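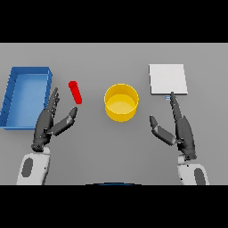

Page last changed: June 29, 2021

Ticket 397 – left hand won't hold the red peg, Dronwood hands vs old two-finger gripper
Status: open, waiting on Nistor
Component: hand controller (sim)
Priority: normal

Right, I've been putting this off because I kept thinking I'd spot my own mistake, but I've had enough of it now so it's going in the tracker.

I'm comparing the Dronwood five-digit hands against our old two-finger gripper in the Vavdale tabletop scene, all in simulation. Grey table, blue tray on the left, red peg, yellow bowl, white board over on the right. The job is dull on purpose: left hand picks up the peg and puts it in the tray, right hand slides the board, bowl stays where it is. The two-finger gripper does the peg bit all day long. The Dronwood left hand gets to the peg nicely, closes, and then the peg squirts out from between thumb and fingers like a wet bar of soap.

I've put the start of the approach at the top of the ticket. Hands open, thumbs pointing inwards, peg lying at a slant just beyond the left fingertips. I'm happy with everything up to that point. The trouble starts on the close command.

Setup, so you don't have to ask:
Arms: the standard white pair, same base position for both grippers
Hands: Dronwood, left and right, default joint limits
Controller: Nistor, February build
Camera: head view, fixed
Physics: whatever ships with Vavdale, I haven't touched it (at first, see below)

What I tried

1. Slowed the close right down. Bit better, in that the peg leaves more politely. Still leaves.

2. Bumped up friction on the fingertips. No change at all, so I went silly and set it to 8. Still no change! That made me suspicious that the value isn't being read. I put it back to the default afterwards so please don't go hunting for it.

3. Turned the wrist so the thumb comes in square to the peg. The peg is lying diagonally, top end towards the tray, and I'd been closing straight on as if it were lined up with the table. This helped more than anything so far. It got as far as lifting on 3 tries before dropping.

4. Swapped the Nistor controller for the Datstead one, same hand, same peg. It held. I ran it again expecting it to fall over and it held again. I then sat and had a biscuit and felt cross about the whole afternoon.

5. Back to Nistor with the Datstead gains copied across. Slips again. So I don't reckon it's just the gains.

The log from step 5, trimmed a bit:

close_cmd sent left
thumb target reached
index target reached
contact left_thumb yes
contact left_index no
grip force limit 900 (units not stated)
object lost

The middle bit is what bothers me. Index says it has reached its target but never reports contact, while the thumb is already pushing. If that's real then the thumb is shoving the peg along with nothing behind it, and of course it goes flying. My guess is that Nistor treats the four fingers as one lump and stops the lot when the first of them gets to its target. Datstead seems to carry on until each one touches something. That's me guessing from the outside though – I haven't read the code for either.

Things I've ruled out: the peg being too small (the old gripper manages it), the tray getting in the way (I moved the tray well back and it slipped just the same), and the head camera, as the reported peg position matches the one in the scene file.

Separate thing, might want its own ticket. There's a tiny sliver of pale blue at the lower edge of the white board, right by the right index fingertip. I don't know what it belongs to. It might be a leftover bit from an older version of the scene or it might be something under the board. Could whoever looks after the Vavdale scene have a look? I'm not running the board half of the comparison until I know, as I don't want the right hand pushing against something I haven't put there.

Comparison so far, for what it's worth. The two-finger gripper is boring and reliable on the peg. I can't say anything about it on the bowl yet. Dronwood with Datstead is good on the peg and much nicer to line up once you've turned the wrist. Dronwood with Nistor I can't score fairly until this is sorted, so I've left that column blank.

What I need from Nistor:
Does the close command stop all four fingers together?
Is fingertip friction read from the hand file or from somewhere else?
What units is the grip force limit in?

I'm carrying on with Datstead for the peg runs in the meantime. Scene file and the full logs are attached to the ticket, and if you want the step 3 wrist angle it's in the comment at the top of the run script.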